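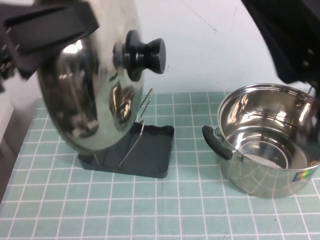
Condensation was the subject of our project. We wanted to know how much moisture an ordinary shared kitchen puts into the air, and whether the residents could lower it without spending money. Most of what we read blamed showers, but the people we talked to in the Costache building had mold beside the kitchen window. Cooking was the obvious place to start. A domed steel lid with a knob in the middle, and a tray with a wire rack to stand it on, is the sort of thing many kitchens already have. We asked each household to keep a lid on the pot whenever water was boiling, and to put it back on if they took it off to stir.

Method

Ten households took part, five in the Costache building and five in Grikska, the newer block across the road. Each one got a humidity logger from Flolance and a paper diary. The loggers took a reading every 10 minutes. We ran the first part in April with no instructions at all, then repeated it with lids on. The diaries asked for the start and end of cooking, whether the fan was on, and whether a window was open. One household lost its diary, so we used its logger data only for the overnight averages. 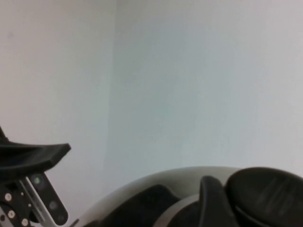 Wall temperature matters as much as the air. An outside corner loses heat on two sides and is usually the first place where water forms, so we put a second logger there in the Costache kitchens. We did not have enough of them to do the same in Grikska. This is a weak point in the comparison and we should have planned for it.

Results

We collected almost 4,000 readings. Humidity peaks after cooking were lower with lids on in eight of the ten kitchens. The other two had the fan running both times and showed little change. Overnight averages hardly moved in either building - drying laundry indoors seems to have a bigger effect there, and our diary had no column for it.

Problems

The spreadsheet template from Jirbridge read the dates in the wrong order, and we had to retype 400 rows by hand. Two loggers were also moved by residents while cleaning. We kept their data and marked it in the appendix.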